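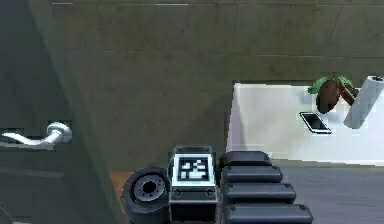
Flusby moves into a simulated apartment

31 Jan 2021 | By Norbert Vrabec

Print | E-mail

Work on Flusby, the wheeled home robot being built in the Orida workshop, has gone over to the computer for the winter. The real base is on the back bench with its covers off, and the arm is still waiting for a bearing. Until both are back together, driving and camera work is being done in a simulated apartment that Dušan Halás put together over the holidays.

The apartment is called Flevent. It has the kinds of things that gave us trouble last year – door handles, countertops with small items on them, and furniture with legs the base can catch on. The floor changes color from one part to another, which is useful for testing. Dušan kept the rendering coarse on purpose so it would run on the old desktop by the window. It takes 8 minutes to load and then runs well enough.

The robot model includes its own wheels, arm base and the marker on top of the housing. These show up in the camera views much as they do on the real thing, and the software has to learn to leave them alone. In the first tests it treated its own wheel as an obstacle and refused to move. Dušan fixed that with a mask file, and the same file should work on the hardware with small changes.

The current job is the bunk bed. A depth camera sees the mattress and rails easily, but the planner wanted to send the base between the posts and under the lower bunk. We now add a margin of 15 centimeters to every post. Out of 118 runs with the new margin, seven still ended in contact, most of them at the front corner post when the robot turned too early.

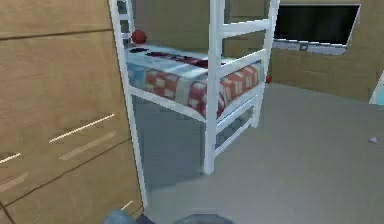 Bunk bed, cabinet and wall-mounted television in Flevent.

The next task is finding small items on a countertop, starting with a phone. Picking things up comes later. The gripper model is not finished, and the one we have closes too fast to be of use. Anyone who has measured gripper speeds on the real arm is asked to leave the numbers in the Smadi folder on the shared drive.

We also need a second network cable for the desktop and someone to print new wheel spacers. The file is in the same folder. Please use the black filament and leave the other spool for the lamp project.

Hardware work picks up again in February, once the bearing is in. If you want to try Flevent before then, ask Dušan for a login. Bring your own mouse – the one on the desk double-clicks.

Contact the editor | © 2021 Orida Workshop | Back to top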